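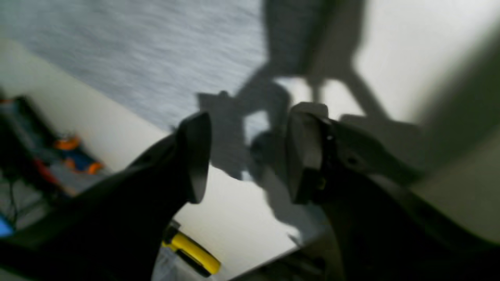

Who does Sadstead Textile School serve?

Sadstead serves adults who wish to learn pattern cutting, sewing and garment repair as a trade. No earlier training is required.

The school was founded by Balthasar Lanz, a tailor, in a former shop on Arruda Street. It now offers eight courses a year, taught in the day and in the evening, and 1,637 students have completed the full certificate. Each class is led by a teacher with at least five years of paid work in the field.

Tuition for the certificate is $2,975 and includes the use of all machines and tools. Students supply their own cloth — a list is sent on enrollment. Grants are available through the Tisen Fund, and applications are accepted until the first week of December.

The school office is on the second floor of the Clurnex Building.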